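Wednesday, after lunch

Back on the founder histories for the company profile database. Stora's page is finally in decent shape! The founding family started out trading grain, moved into cement, and I've got 4 decades of ownership changes lined up — two of them were filed under the old name, Arnstead, so that ate my morning.
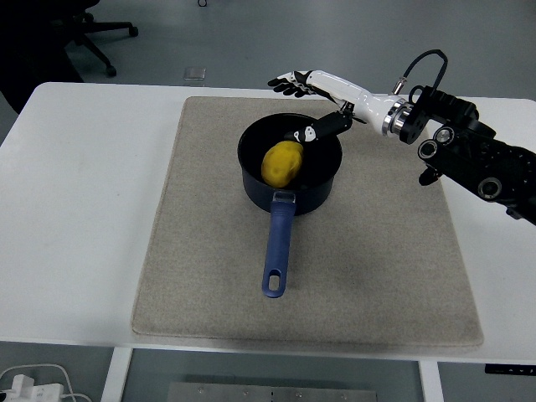 Do we count the Solent shares as part of the family's wealth? Only the part held directly, so leave out whatever sits in the trust until we see the December filing.

Beyene Holdings is still a mess (100 subsidiaries on paper, and I've matched 5). Going to try the port registry next, then redo the net worth table with the new exchange rates.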